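Anov Replay, un boîtier pour les amateurs de téléréalité : mon avis après deux mois

J'ai acheté le boîtier Anov Replay au mois d'août, pour une raison un peu honteuse : je regarde trop de téléréalité et je ne veux plus rater les épisodes du soir. Je travaille jusqu'à 21 heures, et mon émission préférée, « Les Héritiers de Jirklow », commence à 20 h 50. Le boîtier promet d'enregistrer les programmes, de couper les publicités et de ranger les saisons dans l'ordre.

L'installation m'a demandé 48 minutes. Le manuel en français est correct, mais la page sur le réseau sans fil est mal placée, tout à la fin, après les garanties. J'ai donc fait deux fois la même opération. Ensuite, tout a bien marché : le guide des programmes s'est rempli, les chaînes étaient dans le bon ordre et j'ai pu programmer la saison entière avec une seule touche.

La qualité de l'image est très bonne. Pour le son, je suis moins content. Dans les scènes de dispute, où cinq personnes parlent en même temps (et dans « Les Héritiers », cela arrive à chaque repas), les voix sont un peu étouffées. J'ai essayé le réglage « dialogues », qui améliore les choses, mais il rend le générique désagréable.

La fonction la plus utile pour moi s'appelle « Sans révélation ». Elle cache le résumé et la photo des épisodes non vus. Quand une candidate a quitté la villa au milieu de la saison, toute la presse en parlait le lendemain matin, et mon téléviseur, lui, n'a rien dit. J'ai apprécié cette discrétion. 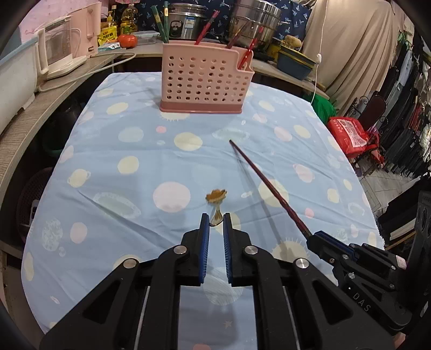

Kadlec répond sous la première version de cet avis que chez lui la fonction ne cache pas les titres, et que le titre du dernier épisode des « Héritiers » annonçait déjà le nom de la gagnante. Il a raison, j'ai vérifié. Il faut aller dans le menu des listes et choisir « numéros seulement ». Ce choix n'est pas expliqué dans le manuel, et je le regrette.

La coupure des publicités est moins régulière. Sur les grandes chaînes, elle tombe juste presque toujours. Sur les petites, le boîtier enlève parfois le début de la scène suivante, et c'est gênant lorsque cette scène contient le vote. On peut revenir en arrière, car rien n'est effacé – il faut seulement le savoir.

Le disque contient plus de 600 heures d'émissions, selon la boîte. Je n'ai pas rempli le mien, même en gardant deux saisons complètes et les soirées spéciales avec les interviews des anciens candidats. L'appareil est silencieux la nuit. Il chauffe un peu sur le dessus, je conseille donc de ne rien poser dessus.

J'ai aussi utilisé pendant un an le Hunitz, plus simple et 50 euros moins cher. Il enregistre bien, mais il mélange les rediffusions avec les épisodes nouveaux, et pour une émission quotidienne c'est vite fatigant. La télécommande du Hunitz est pourtant meilleure : les touches sont grandes et on les trouve dans le noir. Celle d'Anov est trop lisse.

Je garde le boîtier Anov et je lui donne quatre étoiles sur cinq. J'attends une mise à jour pour le son, le service client me l'a promise par courriel, sans me donner de date.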